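Foro Sorkolano > Casa y orden > Armarios y ropa

Tema: Ropa de verano en un perchero pequeño, ¿colgar o doblar?

zuccaro77
Hola a todos, vuelvo con mis líos domésticos (perdonad el rollo, ya me conocéis). Me he puesto por fin con las camisetas de verano, que llevaban desde enero en una bolsa, y las estoy pasando a un perchero bajito de los de poner encima de la mesa, con el tubo de metal y los pies blancos. El problema es que las prendas me llegan hasta el tablero y se quedan ahí apoyadas, hechas un acordeón. La azul es la peor, con lo bonito que es ese color. ¿Las dejo colgadas o me rindo y las doblo?

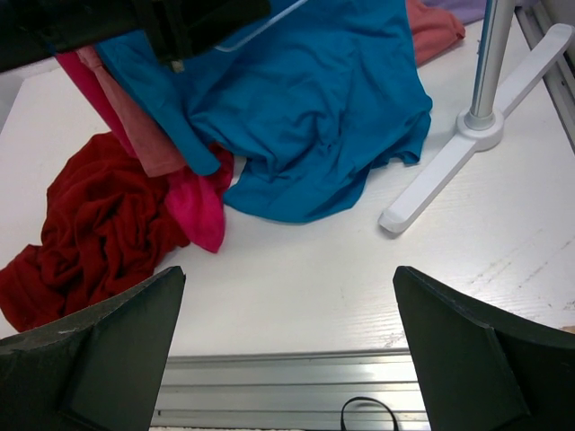

Amedeo Serra

Pues yo no me rendiría tan pronto, hombre. En mi casa todo lo que es de punto fino va colgado y tan contentos, y eso que tengo un armario que da pena verlo. Lo que sí haría es sacar de ahí la granate, que así amontonada se va a arrugar el doble, y darle a la azul una pasada de plancha antes de volver a ponerla. Y repasa también la magenta, que se te va por la mesa. Yo a las mías les hago un nudito flojo abajo cuando el perchero es bajo, queda feo pero no arrastran.
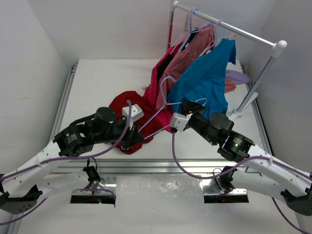
Otra cosa, las perchas de alambre. A mí me dejaban unos picos en los hombros que parecía que llevaba hombreras, y acabé forrándolas con tiras de una toalla vieja. Se tarda una tarde entera con la radio puesta, pero se nota muchísimo.

Ojārs Uibo
Con todo el cariño, Amedeo, no estoy nada de acuerdo. ¿Un nudo en una camiseta? Luego hay que planchar el nudo. Doblar en tres, en vertical, en un cajón, y se acabó el problema. Llevo ocho años así y no vuelvo a las perchas más que para las camisas de vestir.

Amedeo Serra
Bueno, bueno, cada maestrillo tiene su librillo. Tú es que tienes cajones, Ojārs, ¡que no todos tenemos esa suerte!

dumico
Yo colgaría solo dos o tres, las que más te pongas, y el resto dobladas.

zuccaro77
¡Gracias a los tres! Creo que voy a colgar la azul y la rosa salmón y a doblar las demás. Lo del nudo lo dejo para otro día, Amedeo, no te me enfades. Lo de la toalla sí que me lo copio.

2 veces compartido · 8 comentarios

Temas relacionados
Cómo quitar las marcas de percha en los hombros
Cajones Risteck: ¿aguantan el peso?
Doblar en vertical sin perder la paciencia

Usamos cookies para recordar tu sesión. Si sigues navegando, aceptas su uso.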